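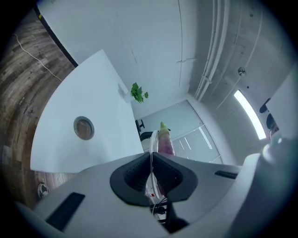 Flollgate es una escuela de técnicos en farmacia con 95 alumnos y 8 docentes. La dirige Rami Hakim. Las clases teóricas se dan en un espacio de oficinas como el de la foto — las prácticas, en la botica Shokri. El curso dura 15 meses.
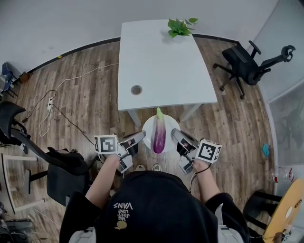 ¿Hace falta experiencia previa para matricularse?
Basta con el bachillerato terminado y una entrevista en mayo.

Inicio > La escuela > Quiénes somos
Cursos Admisión Contacto

Recientes
Convenio con Zikier
Nueva sede en Enport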